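OK so a few of you asked how the phone buddy thing is going, so here's a long one. Grab a coffee.

For anyone new: I signed up with Fundard in August. They match you with an older person who lives alone, and you call them twice a week. No driving, no lifting, just talking. I figured I could manage that, I talk all day anyway.

My match is a retired bus driver over in Mestthorpe (I'm not going to share more than that, it's their business). First call lasted maybe four minutes and most of it was me going "so... how's the weather?" I hung up and was sure they'd ask for somebody else!

Second call I asked about the buses. An hour and ten minutes. I now know every stop on the old Ruppert line, in order, and which ones flooded.

Training was two evenings online. Some of it was common sense, like don't give out your address and don't offer money advice. The part on hearing loss was really good though. Slow down, keep your voice low, say the topic first. I've started doing it with my own mom and she stopped saying "what?" at me.

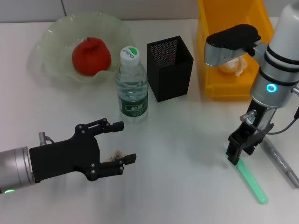

Anyway, the paperwork. You log each call on a little form, date and length and whether anything worried you. I was terrible at this until I started filling it in while we were still saying goodbye, which takes a good long while with this one.

I did have to use the "worried" box once. The heat had quit and my person didn't want to bother the landlord. I called the coordinator and she got a space heater dropped off that same evening, then got on the landlord herself. I'd have had no clue who to call.

People keep asking if it's sad. Sometimes, yeah. Mostly it's a lot of baseball and complaining about soup.

They've got nearly 80 people on the waiting list for a caller right now, and the Trimalach side of the county is the worst off. You do NOT have to live there, it's all by phone. You need a background check (they pay for it) and they'd like you to stick around for a year if you can.

Evening callers are what they're really short on. If you're up after dinner scrolling like me, you've got the time lol

Next orientation is 3 February 2023, online, and you can sign up through the Fundard site. Ask me stuff in the replies, I'll get to it after my call tonight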